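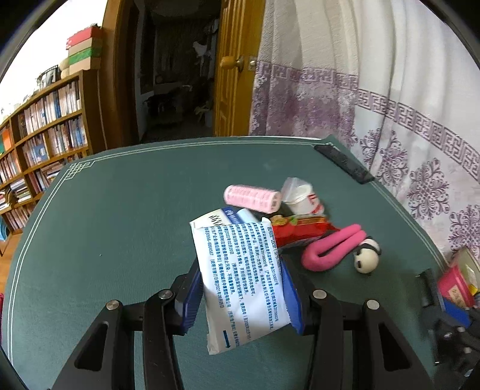
White packet, blue Chinese print on one side

prilliapaddles
Joined: July
Posted 2018-07-25
OK, I have to gush about first aid kits for a minute. I rebuilt my canoe kit from scratch last weekend and had such a good time doing it! Everything went into flat zip bags sorted by job: blisters in one, cuts in another, stings and splinters in a third. It used to be one big pouch and I'd dump the whole thing in the mud to find tweezers. Whole kit is 500 grams. What do you all carry for a two-night trip?

sawatzky_portage
Love this topic. Mine is way heavier, and I'm fine with that (six people in our group, two of them kids). The thing I'd add is more rolled gauze. People pack 20 tiny adhesive strips and then have nothing for a scraped shin.

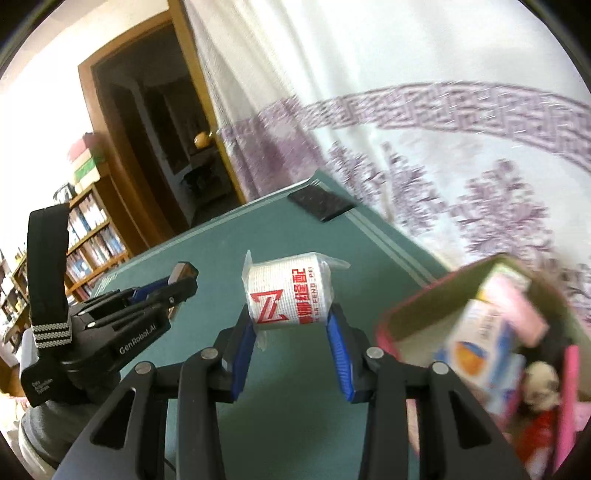
Bandage or tape roll, still in its wrapper

titik203
Yes to rolls! They go around a shin, a hand, a hot pot handle, whatever. But I don't agree on the zip bags, prillia. Mine split at the corners by the second day every single time. I switched to a little roll-top dry bag and color tape on the bundles.

prilliapaddles
Hmm, mine have held up great so far, but I do buy the thick freezer kind. And I like seeing what I've got without untying anything.

Shireen Van der Merwe
Can I put in a word for labels? If you buy supplies while traveling, write what each one is on the packet in a language your whole group reads, plus the expiration date. I did this for our river week and my brother-in-law found the burn gel all by himself!

sawatzky_portage
Good one, Shireen. Paint marker or regular?

Shireen Van der Merwe
Paint marker. Regular ink rubbed off mine in a day.

titik203
Still voting dry bag. Mine's an old orange Veltico and it has been under the seat through 6 seasons of rain. I'll weigh it tonight and post the number.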